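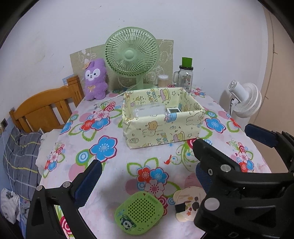
By the Dultinbridge Guest Rooms office

Staying with us: common questions

What time can I check in?
From 3 pm. If you'll be later than 9 pm, ring the office and we'll set a code for the key safe.

Where do I park?
There are two bays behind the Pritach Street entrance. Street parking is free overnight but metered during the day.

Is breakfast included?
No. Tea, coffee and long-life milk are in every room. The Jisell bakery on the corner opens early and does a decent egg roll.
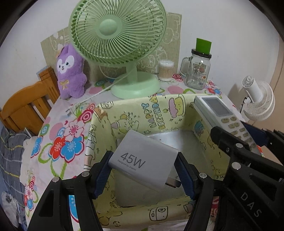
Page last changed: 6 July 2024

Can I borrow a phone charger?
Yes, ask at the office. Please leave it in the room when you go. Lost chargers are billed at $30.

How do I work the air conditioner?
Each room has its own remote. Set it to heat in winter and give it a few minutes to get going. Please turn it off when you go out.

Can I bring my dog?
Only in the Du room, which opens onto the yard. Let us know when you book.

Can I hold a small party?
The shared dining room can be booked until 10 pm. Bring your own decorations, but no confetti or candles. Rubbish goes in the red-lid bin.

What if I need to cancel?
Cancel at least 2 days ahead for a full refund. November bookings need a week's notice.

What about the wi-fi?
It's free. The network is Guest973 and the password is on your key tag.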